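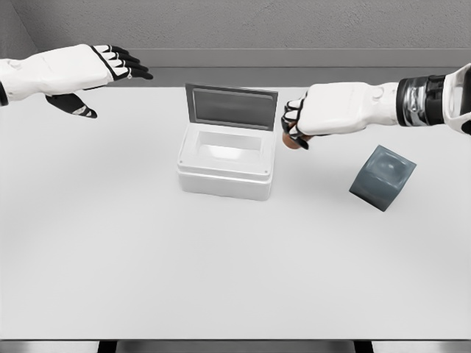
Newsletter > Members' Cars > Spring issue

Print this page | E-mail to a friend

Looking for a dashboard that is not cracked

By Faith Laizer, Dunura section

Many of you have asked me how the work on my old station wagon is going, so the editor gave me a little space to answer everybody at the same time. The short answer is that the engine is fine and the dashboard is terrible.

I bought the car two winters ago from a retired teacher in Palville. It is dark green with a tan interior, a combination which I did not see before on this model and which I still like very much. The body had only small rust at the bottom of the rear doors. But the car stood for many years in a garden with full sun on the windshield, and the top of the dashboard had opened in three long cracks. The largest one went from the speaker grille until the glove box. I could put a coin inside it.

First I tried a plastic cover, the kind that you glue over the old surface. It cost me $100 and it fitted well in the middle, but at both ends it stood up a little, and on warm afternoons the glue had a smell. I removed it after one month. Please be careful if you do the same, because the glue takes pieces of the old foam with it.

Then I started to search for a used one. Tan is the difficult color. Black dashboards for this model come up every few weeks, and I was offered a blue one in Mfaume for almost nothing. For a tan one without cracks a seller asked me $900, and he did not want to send more photos. I said no, thank you.

In the end I decided to have mine repaired. A small trim shop in Flelside takes the dashboard out of your hands for 23 days, fills the cracks, and covers everything with new vinyl with a similar grain. You must remove it from the car yourself, and I want to say some words about that for those who think to try it. The screws under the instrument cluster are of two lengths, so keep them apart. The heater cable on the left side breaks easily when it is old. I broke mine. Also the clips along the windshield should be ordered before you begin, I needed 20 and the dealer had four.

The color of the new vinyl is a bit more yellow than the door panels. In the shade I don't notice it, in the sun I do. My husband says it will become darker with time and maybe he is right.

I will bring the car to the May meeting, with the glove box still missing its lid, because the hinge is waiting for a spring. If somebody has a tan lid in the garage, or only the hinge, please speak with me there or leave a message with the Dunura section.

Print this page | E-mail to a friend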